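Skulance Lukside

Der Skulance Lukside ist ein kompakter Kombi, der in Cururberg gebaut wurde und bis heute eine erstaunlich treue Anhängerschaft hat. Angeboten wurde er als Fünftürer mit Frontantrieb, später auch mit zuschaltbarem Allradantrieb.

Geschichte

Die Entwicklung begann als Nachfolgeprojekt für einen glücklosen Kleinwagen. Skulance wollte ein Auto, das in jede Stadtgarage passt und trotzdem einen Kinderwagen samt Wochenendgepäck schluckt, und genau das ist auf wunderbare Weise gelungen! Die Karosserie zeichnete das Studio Dewulf, von dem auch die markante, leicht ansteigende Fensterlinie stammt. Am Dienstag, 28. Februar lief in Cururberg der erste Serienwagen vom Band, die Auslieferung an die Händler folgte im September.

Technik

Zur Wahl standen zwei Vierzylinder-Benziner mit 116 und 133 PS, beide mit Sechsganggetriebe. Der stärkere Motor gilt als das Glanzstück der Baureihe: drehfreudig, kultiviert und auf der Landstraße eine echte Freude. Die Hinterachse ist als Mehrlenkerachse ausgeführt, in dieser Klasse damals keineswegs üblich. Die Rücksitzbank lässt sich im Verhältnis 40 zu 60 umklappen (der schmalere Teil liegt hinter dem Beifahrer), und der Ladeboden ist dann vollkommen eben.

Modellpflege

Bei der Überarbeitung erhielt der Lukside neue Scheinwerfer, besser konturierte Vordersitze und eine deutlich wirksamere Geräuschdämmung. Das Armaturenbrett blieb bis auf die Lüftungsregler unverändert. 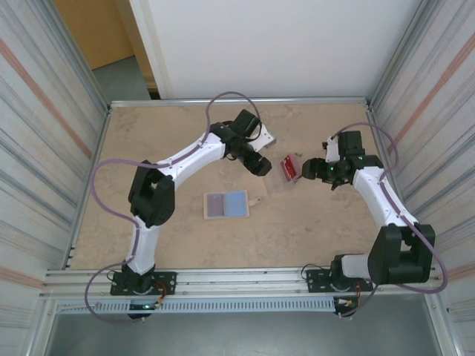 Der Allrad sei im Schnee schlicht unschlagbar, schrieb ein Leser der Clubzeitschrift, nur das Öl der Hinterachse müsse man öfter wechseln, als es im Serviceheft stehe.

Gebrauchtwagen

Gut gepflegte Exemplare sind gesucht, vor allem mit dem großen Motor und Schiebedach. Beim Kauf lohnt ein Blick auf die hinteren Radläufe und die Dichtung der Heckklappe. Verschleißteile sind problemlos erhältlich, Zierleisten der ersten Serie dagegen fast nur noch über Teilebörsen.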